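Can a machine do the kitchen yet? Tips for the hopeful

Readers keep writing in to ask whether they should put off redoing the worktop until the robots arrive. Short answer: redo the worktop. Longer answer follows, with some advice that works whoever, or whatever, is doing the clearing up.

Dishwashers are brilliant and we stopped calling them robots years ago, presumably out of spite. Robot hoovers are fine on a bare floor and hopeless with a sock. Arms are another matter. Picking one thing up and putting it on a plate sounds like no job at all until you remember that a strawberry, a lemon and an aubergine have almost nothing in common as far as grip goes. Soft toy ones are at least forgiving if squeezed.

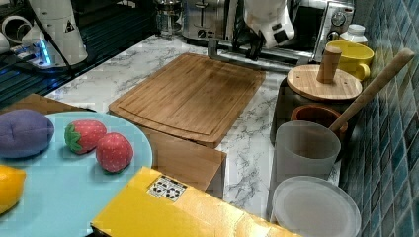
Toy fruit on a blue plate, with a chopping board close by. 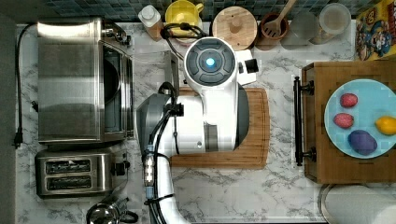
Remo Bassi, who spent 24 years fitting kitchens and now mostly complains about them, reckons the worktop is the real trouble. Ours are built for people who can reach round a kettle without thinking. His rules, which I have stolen:

Keep one clear patch the size of your biggest chopping board, plus a hand's width all round. Guard it like a parking space.

Push jars and oil bottles to the back wall, tall ones at the ends.

Put a damp cloth under the chopping board. A board that skates about is a nuisance to you and a disaster for anything with motors in it.

Flexes go behind the toaster, never across the front of it. Bread clips make good labels for the plugs.

Lids with a proper knob beat flat ones. Your wet fingers will agree.

Would I pay for help? For wiping down, possibly. For emptying the dishwasher, nearly 200 a month and I'd throw in lunch. But a thing that takes a whole evening to sort the fruit and then needs me to stand by in case of grapes is a teenager, and I have had one of those.

Ask me again in March. Meanwhile the baked-on oven tray has been soaking for 48 hours and is still waiting for a volunteer - bicarb, hot water, old wooden spoon, in that order.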